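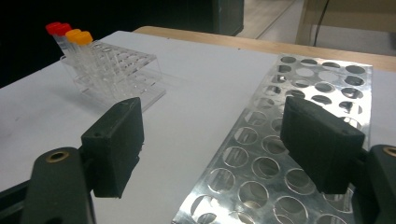

Werkstattbuch / Labor 4 / Ständer und Halter

Mittwoch, 7. August 2019

Guten Morgen zusammen, heute geht es endlich um die Reagenzglasständer, die mir seit dem Frühjahr auf der Seele liegen. Ich habe den weißen Tisch freigeräumt und die beiden Kandidaten nebeneinandergelegt, den klaren aus Acryl und die lange gelochte Edelstahlplatte, damit man sie einmal in Ruhe vergleichen kann und nicht immer nur im Vorbeigehen darüber schimpft (ich schließe mich da ausdrücklich ein).

Zum Acryl: Ich mag ihn, das wisst ihr. Man sieht durch das Material hindurch, was in den Röhrchen unten passiert, und wenn man wie Mimoza mit Niederschlägen arbeitet, möchte man das auf keinen Fall missen. Ethanol bitte weiterhin fernhalten! Khairul hat im Dezember einen ganzen Ständer damit abgewischt, und danach zogen sich feine Risse von den Bohrungen aus durchs Material. Lauwarmes Wasser, ein Tropfen Spülmittel, weiches Tuch, an der Luft trocknen lassen. In die Spülmaschine kommt er auch nicht, egal was auf dem Programmwähler steht.

Zum Edelstahl: Der ist lang und schmal und spiegelt so stark, dass ich unter der Deckenlampe zweimal hinschauen musste, bis ich ein Loch von einer Spiegelung unterscheiden konnte. Beim Einsetzen stört das mehr, als ich gedacht hätte. Senad meint, man solle die Oberfläche mattieren lassen, Krešimir ist dagegen, weil sich in einer rauen Oberfläche alles festsetzt und wir dann wieder mit der Bürste dastehen. Ich neige zu Krešimir, würde aber gern erst einmal ausprobieren, ob ein Blatt dunkles Papier unter der Platte schon hilft. Kostet nichts und ist in einer Minute erledigt.

Was ich heute noch gemacht habe: alle Lochkanten mit dem Finger abgefahren, im Handschuh natürlich. Zwei Stellen fühlten sich scharf an, die habe ich mit der kleinen Rundfeile entgratet und mit Wasser nachgespült. Wer noch einen Grat findet, bitte mit wasserfestem Stift anzeichnen und mir auf den Platz legen, ich sammle das und mache es in einem Rutsch.

Bestellung: Von Visser liegt ein Angebot über 50 Acrylständer vor, Bestellnummer 3039. Das kommt mir reichlich viel vor, auch wenn Hrvoje sagt, der Preis werde darunter unvernünftig. Vielleicht mag Dromurus sich die Lieferung mit uns teilen, die haben ja dieselben Röhrchen. Hrvoje, rufst du dort einmal an? Du kennst die Leute besser als ich, und mir haben sie beim letzten Mal eine halbe Stunde lang von ihrem Umzug erzählt.

Offen:
Dunkles Papier unter dem Edelstahl ausprobieren (ich)
Fachböden im Schrank neben der Tür nachmessen, der lange muss flach hineinpassen (Senad)
Reinigungszettel neu schreiben und laminieren, der alte ist nicht mehr lesbar (Mimoza)
Anruf bei Dromurus (Hrvoje)

Nachtrag vom Nachmittag: Senad hat gemessen, der mittlere Boden reicht, wenn die Kiste mit den Stopfen nach unten wandert. Die Kiste ist umgezogen, der Schlüssel hängt wieder am Haken.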